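Workshop notebook, Sunday, after lunch

Clearing the round table. It has been the place where everything lands since September, and Luana wants it back for cutting out on. I said I'd do it in one go and write down where things went, so that the next person who can't find the tape has something to read before they come and find me.
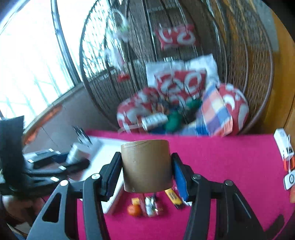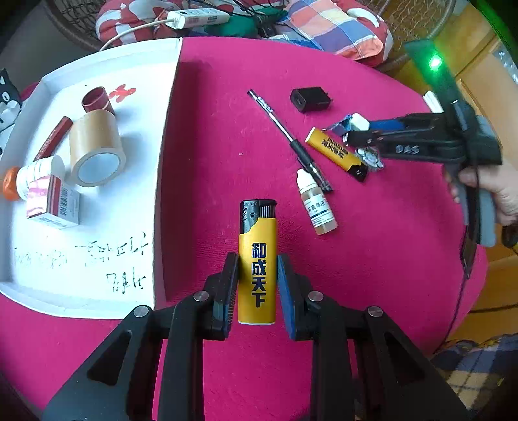 The pink cloth stays on, by the way.

Rule for the day: if it belongs to the bench it goes in the white tray, if it belongs to a person it goes on the shelf by the door, and if it's food somebody eats it or it goes home. I had a fourth category for a while (things I didn't want to decide about) but it got bigger than the other three, so I stopped.

Packing tape. The brown roll lives in the tray from now on. Please fold the end over when you've used it. I spent ages last week picking at the Barrera order with a thumbnail, and I'd like those minutes back. There are more rolls in the cupboard under the sink, behind the Zarell boxes, so if this one runs out don't go and buy another.

Lighters. The two yellow ones. We only use them for sealing cord ends, so they can sit in the tray too, but at the far side from anything papery. Yesenia says a saucer would be better. She's probably right, and if she brings a saucer I'll use it.

Pens. They go in the mug! I keep saying this and I am the worst offender, there were two in my apron when I sat down to write.

Small cartons and bottles. I've not thrown any out. If one is yours, put your initials on it by next Sunday, otherwise I'll assume it's up for grabs. Bottles stand up with their caps done up tight, please — the Limero glue taught us that one, and I still have the shoes.

Fruit. Eat it. The little packets can go in the biscuit tin.

Power strip. I'd like it off the table altogether and screwed to the wall, but the socket on that side is behind the shelving and it needs a longer lead than we've got. Left where it is for now. Luana is going to measure up. I held the tape measure against the skirting and got 427 cm, going round the radiator, but I was on my knees with my glasses on my head so I'd check it.

Tried turning the tray the other way round as well, long side to the window. Didn't like it, my elbow kept catching the rim when I reached for the scissors. Turned it back.

Still to do: the drawer (not today), labels for Grorari, order number 908, and find out who has the good stapler. Yesenia thinks it went home with the bunting.

Kettle on, back at it at four.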